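From: Dewanti Oei
To: Small Kitchens list
Subject: Re: [smallkitchens] Mugs, plates and not enough shelf
October 2021

Dear Ainhoa, dear all,

On the list, Ainhoa Quintana wrote:

> We moved in July to a flat where the kitchen has one shelf and
> one narrow counter. The mugs are now inside each other in two
> towers and I have already chipped my favorite one. The plates
> are in a pile under the salad bowl, so each time I want a plate
> I must lift the bowl first. My sister says buy a mug tree. My
> husband says it will fall over. Who is right? And do those
> little plate stands hold a dinner plate, or only a decorative
> one? I don't want to drill, the walls are not ours.
>
> Ainhoa

I think your sister is right, but your husband is not completely wrong. I have used a mug tree for a few years now in a kitchen that is 31 square feet, and I also don't drill. 

My tree is the light wood kind, with a rectangular base, one tall post and short pegs at the sides. When I say it can fall, I mean if you hang all the heavy mugs on one side. Put the first mug left, the second one right, and continue like this. Also please look at the handles before you buy. A thick handle with a small hole will not go on every peg. I had a very nice mug from Memitz which I had to give to my neighbor for this reason.

The plates are a different question. A small wooden stand with pegs will hold a dinner plate, at an angle. I keep only the plates of every day in it and the others stay flat. If your shelf is low, measure the plate standing up first. I did not do this and my first stand went back to the shop. 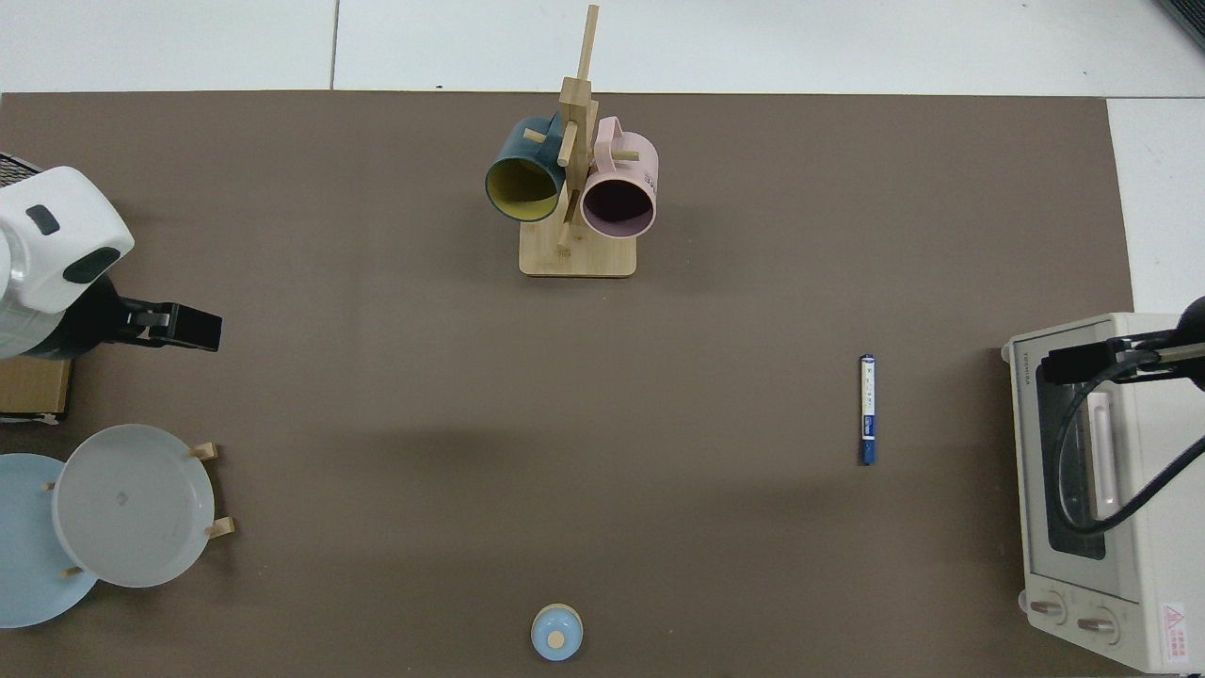

What I would do in your kitchen, in this order:

1. Take everything off the shelf and wipe it. Keep out only what you used in the last 7 days. The rest can go in a box on top of the cabinet.

2. Put the mug tree at the back corner of the counter, with the pegs turned so they do not point to your elbow. I learned this with a broken cup.

3. Put the plate stand on the shelf, at the end near the stove, and move the salad bowl to another place. Estíbaliz wrote last year that she keeps hers on top of the fridge, and I copied her.

4. Small jars with a lid can stand in front of the plates, one row only. If you make two rows, you will forget what is in the second.

5. Write on the jars with a marker, but try first on the bottom. On some glazes it does not come off again.

About the price: I don't remember what I paid. Paraskevi Balaskas knows the shops better than me, and maybe she can say if Florkine still sells the tree with the wider base.

One thing I want to ask the list also. The ends of my pegs have become a little rough, and I would like to make them smooth without varnish, as they touch the inside of the handles. Is fine sandpaper enough, or should I put oil after? Ignacio, I think you did this with your spoon rack?

Ainhoa, please write to us how it goes, and I am sorry about your favorite mug.

Kind regards,
Dewanti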